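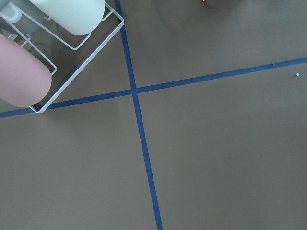
Reserving the Blessed Sacrament in a chapel of ease during building works

Posted in: Parish Practice and Sacristy
Asked by: Sacristan at Pramton
28th April

I should be grateful for guidance from members who have dealt with a similar situation. Our parish has one main church and a small chapel of ease at Plaltbridge, where Mass is said twice a week and on the greater feasts. The main church will be closed for repairs to the roof and the sanctuary floor from early summer until November. During that period the parish intends to use the chapel for all weekday Masses and for the Thursday holy hour, which has been kept without a break for many years.

The chapel has an old tabernacle, set into the wall on the north side. It has not been used for reservation within living memory. The door closes, but the lock has been replaced at some point with a simple catch, and there is no key. A sanctuary lamp hangs nearby and appears sound.

My questions are as follows. First, may the Blessed Sacrament be reserved in this tabernacle as it stands, or must the lock be put right beforehand? Secondly, is any blessing required before an old tabernacle is brought back into use? Thirdly, the parish priest has asked whether the holy hour could be held with the monstrance on the altar if only a small number are able to attend. The chapel seats 69, but on a cold evening there may be only a handful.

I have consulted the parish papers without success. The inventory lists 121 items for the main church and gives the chapel a single line.

Drokex
Member, 1158 posts

The first matter is the plainest. Canon 938 requires that the tabernacle in which the Eucharist is regularly reserved be immovable, made of solid and opaque material, and locked, so that the danger of profanation is avoided as far as possible. A catch is not a lock. The work should be done before anything is reserved there, and a competent locksmith will often be able to fit a new mechanism without harm to an old door. Ask for two keys. The same canon places on the person who has care of the church a duty to see that the key is kept most diligently, and in practice this means a safe or a locked cupboard in a locked sacristy. A hook behind the vestment press will not do, although it is found in a great many places.

It would also be prudent to establish how the tabernacle is fixed. One set into a wall may be very firm, or it may be a light metal box held in old plaster. 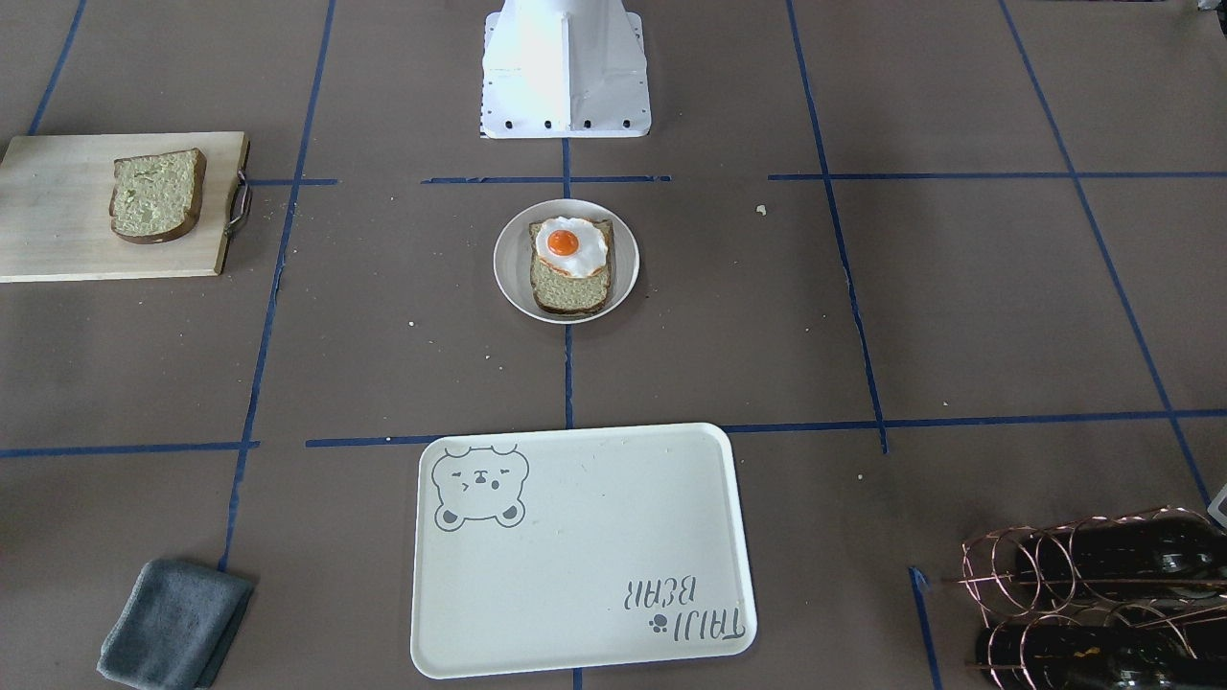
As to the interior, examine the lining with care. Where silk or other cloth has been left for decades it is commonly damp or moth-eaten and should be removed and replaced. A clean corporal is laid on the floor of the tabernacle. If the wall behind is an outside wall, leave the tabernacle empty for several weeks with a plain piece of linen inside and inspect it. Should the linen come out damp, the hosts would suffer in the same way, and they must in any case be renewed frequently.

On the second matter, the Book of Blessings contains an order for the blessing of a new tabernacle. Where one has merely been out of use, the parish priest may judge whether a blessing is fitting. In our own parish a short blessing was given before the first Mass, and the people valued it.

The lamp must burn continuously while the Sacrament is reserved. Please check the chain and the ceiling fixing as well as the glass. A lamp that "appears sound" should be taken down and tested.

Hutapea
Member

I agree with the above and would add a word about the holy hour.

There is no fixed number of people laid down for exposition, but the Church's norms speak of a suitable gathering of the faithful, and the Sacrament exposed must never be left unattended. I would suggest that the parish draw up a list of watchers before the summer, with two names against each half hour. If those names cannot be found for a particular week, the hour may still be kept before the closed tabernacle. Nothing is lost by this. Some of the most recollected holy hours in our deanery are kept in just this way, with a psalm, a long silence and the Litany of the Sacred Heart at the end.

The minister of exposition is ordinarily a priest or deacon. In particular circumstances an acolyte, an extraordinary minister of Holy Communion or another person appointed by the bishop may expose and repose, but may not give the blessing. If your parish priest expects to be absent on some Thursdays, it would be well to write to the diocesan liturgy office now.

Canon 934 should also be read. It asks that someone have care of the place where the Eucharist is reserved and that, as far as possible, a priest celebrate Mass there at least twice a month. Your arrangements plainly satisfy this for the summer - the question is what happens after November, when the main church reopens.

Vestry Door
New member

We had ours done in 2000 and the insurers wanted to know about it. Ring them first. Also measure the inside before buying a ciborium, ours did not fit through the door and had to go back.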